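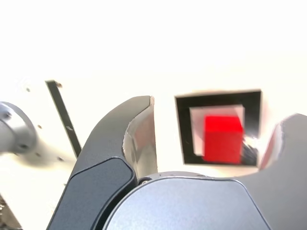

Red cube on square target, black outline, pale tabletop.

Pero Cube and Target Set
Item 3929
Manufacturer: Sillbridge
Category: Bench accessories / Placement and alignment

Overview

The Pero set consists of small solid-color cubes and square outlined targets for use on a flat bench or table. A target marks a fixed position on the work surface. A cube is placed inside it, removed, and placed again. The set is used for placement exercises, repeatability checks, sorting tasks and general demonstration work where a simple object has to start or finish at a known location.

Item 3929 is the red cube version with black outline targets. It is intended for light-colored surfaces. For dark surfaces, order the Pero set with white outline targets, which is listed separately under Related items.

Contents of item 3929

Cubes, red: 5
Square targets, adhesive, black outline: 5
Square target, loose card, black outline: 1
Alignment card: 1
Storage tin with divider: 1
Instruction leaflet: 1

The cubes in a set are interchangeable. They are not numbered or marked, and there is no top or bottom face.

Cube

Edge length: 20 mm
Color: red, solid through the full thickness
Finish: matte
Edges: lightly broken, no sharp corners
Surface markings: none

Cubes are available in molded plastic (standard) or painted hardwood (option W). Both have the same nominal edge length. The hardwood version changes size slightly with humidity and should not be used where the cube itself serves as a gauge. Its color is a surface coat, so a deep scratch will show the wood underneath. For frequent handling, order the plastic version.

The two materials differ in weight and in surface friction. Mixing them within one exercise will give uneven results. If a lost cube is being replaced, check the letter on the storage tin label before ordering.

Targets

The target is a square outline with an open center. The area inside the line has no crosshair, center dot or text. This keeps the interior clear when the cube is in place and makes it possible to see the margin between the cube and the line on each side.

Adhesive targets have a low-tack backing and can be lifted and moved on a smooth, clean surface. Adhesion drops with each move. Once a corner begins to lift, replace the target, as a raised edge can catch a cube that is being slid into position.

The loose card target has no adhesive. It is meant for trying out a layout before the adhesive targets are put down, or for surfaces where adhesive is not permitted. It will shift if pushed from the side. Where the card has to stay put for a full session, tape it along two opposite edges outside the black line.

Targets can also be printed directly onto a bench mat or tabletop panel to customer layout. See Custom layouts.

Choosing a work surface

The black outline is easiest to see on white, cream, pale gray or light wood-tone surfaces. A matte surface is preferred. On a gloss surface, overhead lighting produces bright patches that can hide part of the outline at low viewing angles.

The surface should be flat and level. On a sloping surface the plastic cube may creep when the table is bumped. Patterned surfaces, including strong wood grain and speckled laminate, reduce the contrast of the line and are not recommended.

Strong lighting on a very pale surface washes out detail. If the line looks gray or broken at its far side, lower the light level or move the lamp to the side before changing the target. The red of the cube may also throw a faint tint onto smooth or light objects held close to it. This is normal and does not indicate color transfer.

Applying an adhesive target

1. Clean the surface with a damp cloth and let it dry fully. Do not use furniture polish.
2. Place the loose card target at the intended position and check that it can be reached comfortably from the working side.
3. Set the alignment card against the table edge and bring it up to the side of the loose card. Mark the corner lightly in pencil.
4. Remove the loose card. Peel the backing from one edge of the adhesive target only.
5. Set the exposed edge against the alignment card, then draw the rest of the backing away while smoothing toward the far side.
6. Press down the four corners.
7. Erase the pencil mark.

Air bubbles under the outline should be worked toward the nearest edge with a fingertip. Bubbles inside the open center matter more than those under the line, as the cube sits on that area. If a bubble cannot be cleared, lift the target and apply it again.

Using the set

For a basic placement exercise, one cube and one target are enough. Start with the cube outside the outline and finish with all four lower edges inside it. A cube that touches the line counts as outside unless the exercise sheet says otherwise.

For a return exercise, start with the cube inside the outline, move it to a second target, and bring it back. The two targets should be far enough apart that a cube in one does not interfere with access to the other.

Rotation is not restricted by the standard exercises. Where rotation is to be scored, require the sides of the cube to be parallel to the sides of the outline and agree on how this will be judged before starting. Judging by eye from directly above is adequate for most purposes. From a low angle the near face of the cube hides the line behind it, and the result will usually be read wrong.

Stacking is possible with the plastic cubes. The hardwood cubes can also be stacked but the painted faces are less uniform.

Cleaning and storage

Plastic cubes: wash in warm water with dish soap, rinse and dry.
Hardwood cubes: wipe with a barely damp cloth. Do not soak.
Adhesive targets: wipe gently in line with the outline, working from the center outward. Alcohol wipes will dull the black over time.
Loose card target and alignment card: dry cloth only.

Return the cubes to the tin when the table is not in use. Adhesive targets that have been lifted should go back on their original backing sheet, which is kept in the flat side of the divider. Do not stack used targets directly on one another.

Keep the tin away from heaters and window sills. The red holds well under indoor lighting but will fade in direct sun, and a faded cube next to a new one is easy to spot.

Custom layouts

Sillbridge prints Skorngate bench mats with one or more Pero targets in fixed positions. The customer supplies a drawing showing the mat size, the location of each target measured from the lower left corner, and the required outline color. Mats are supplied in cream or pale gray, matte on the working side, with a non-slip backing.

A proof is sent before printing. Check the measurements on the proof against the table and not against the original drawing, as most layout errors we see come from tables that are not the size stated on their label. Once a proof is approved the mat cannot be returned unless it differs from the proof.

Questions about layouts go to Lleucu Meredith in the Sillbridge print room. Include the item number and, for a repeat order, the reference printed on the underside of the existing mat.

Ordering

Single set: item 3929
Single set, hardwood cubes: item 3929-W
Carton of 20 sets: item 3929-C
Replacement cubes, plastic, red: 3929-R
Replacement cubes, hardwood, red: 3929-RW
Replacement adhesive targets, black outline: 3929-T

Cartons contain the plastic version only. Hardwood sets are made to order. Hardwood orders intended for delivery before the December shutdown should be placed early, as the paint needs its full curing time and this cannot be shortened.

Unused sets may be returned within 90 days of delivery in the original tin. Adhesive targets that have been peeled from their backing are not accepted for credit, but the rest of the set may still be returned.

Compatibility

Pero targets fit the recessed positions on Eynon tray inserts. The adhesive version can be used in the recess without trimming. The loose card fits as well but may be hard to lift out, and a small tab of tape on one side helps.

Cubes from earlier Pero sets have sharper edges than the current ones. They work with the present targets and can be used alongside current cubes where edge feel is not important.

Safety

The cubes are small parts. Keep away from children under three. The set is not sold as a toy and is not suitable for unsupervised use by young children. Pick up dropped cubes promptly, as they are a slip hazard on hard floors.

Related items

Pero set, white outline targets, for dark surfaces
Pero set, mixed color cubes
Skorngate bench mat, plain cream
Skorngate bench mat, plain pale gray
Eynon tray insert, single position
Eynon tray insert, double position

Page revised 19/05/2024. Changes in this revision: hardwood replacement cubes given their own item number; cleaning note for adhesive targets corrected.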